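Front-loading washing machine

A front-loading washing machine is a machine for washing clothes in which the drum lies on its side and is filled through a door at the front. It is the usual household type in most of Europe. Top-loading machines, with an upright drum and a lid, remain common elsewhere.

Design

The laundry is held in a perforated steel drum, which turns inside a fixed outer tub. Paddles fixed to the drum wall lift the clothes and let them fall back into the water. The door closes against a rubber seal, and a hook on the door ring engages with a lock in the body of the machine. The lock stays shut while the drum is turning or the water level is high.
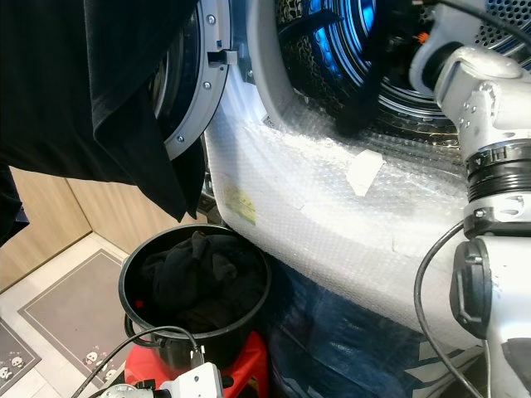

Dark laundry at the open door of a front-loading machine, with the drum lit in blue. Photo: Gralari picture library

Drum lighting was for a long time found only on dearer models. Lamps were first placed behind the seal, where they were hard to replace, and were later moved to the upper part of the door opening. White and blue lights are both used.

Makers

Among smaller makers, Skandetti built front loaders for homes and Bolent supplied launderettes. The Bolent 180 had a coin box and three programmes, and over 300 were sold before production moved to the Zeleke works one August. Spare seals for it are still made – the part number is 2491.

Care

The seal and detergent drawer should be wiped regularly, and the door left ajar between washes. Most machines have a pump filter behind a small flap near the floor.

Last edited May 6, 2024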